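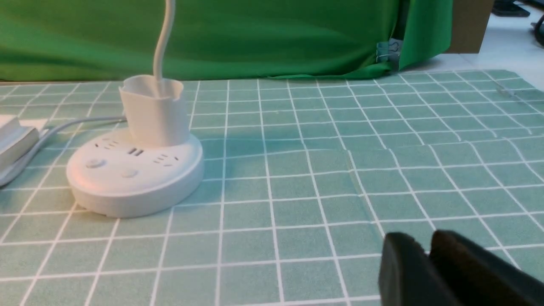
So on Friday our arm at Brelau stopped in the middle of a run, and I want to write down why, maybe it helps someone.

The task was simple: close the fingers, lift, move, put down. We had done nearly 2,000 cycles on this cell. At cycle 379 of the day the fingers closed on nothing and the controller reported a good grip.

The arm then did the full move with nothing in the hand. No alarm. It opened over the drop point, very polite, and went back for the next one.

It did this 18 times before Harvey Campbell looked up from his desk and asked me if this was a new test. It was not. 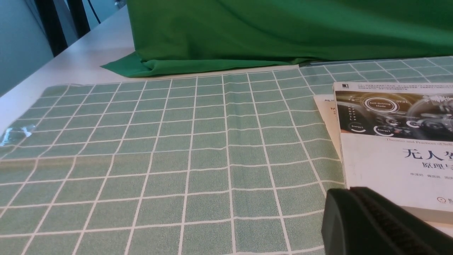 First I blamed the force sensor. I changed it for the spare from Quispe and the fault was still there. Two hours lost.

Then I read the log line by line. The grip check compares motor current with a limit, and the limit was 286. After the last update it was read in the wrong unit, so any small friction in the fingers was enough to pass.

What worries me more is the safety side. The same value decides when the fingers must stop pushing. With the wrong limit they could also squeeze too hard - on a box, or on a hand.

We have locked the cell until the limit is checked by two people. I also added a second check on finger width: if they close fully, the arm stops and waits.

If you run the Stestomitz controller, please look at your grip limit after updating. I wrote to their support and have no answer yet.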